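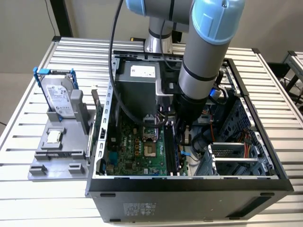
Closing the polling place at Godoy: what do we think?
Posted by Elaine Lins, January 26, 2018
4 replies

Hello all, I hope everybody got through the cold spell in one piece. I've just read the council's notice about moving our polling place from Godoy Hall over to the school on the Tinia road, and I must say I'm rather cross. It's two miles further on, the bus is hourly at best, and a good many of my neighbours simply won't make the trip in the dark. The ward was won by 34 votes last time, so every lift and every pair of legs matters! Has anyone written to our councillors yet?

tinia_tom
I do see why you're upset, Elaine, but the hall has those dreadful steps, and my mother had to vote from the pavement with a clerk running in and out. The school is level all the way in. I'd sooner have that, even with the longer journey.

Elaine Lins
Fair point about the steps, Tom, and I'm sorry about your mum. Couldn't they put in a ramp, though? Or keep both places open? 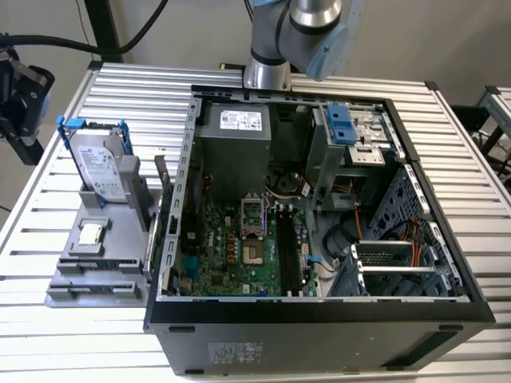
Jucélia Cavalcanti
Both would be lovely, but you'd need two sets of staff, and they struggled to fill one last May. I'd ask for a postal vote form through every door instead, with the return envelope already paid for.

grodano_lane
Sorry, Jucélia, I can't agree. Plenty of people round here like to put their own paper in the box, me included. The petition is on the counter at the Grodano bakery until the end of January, do pop in and sign if you're passing.

Shares: 2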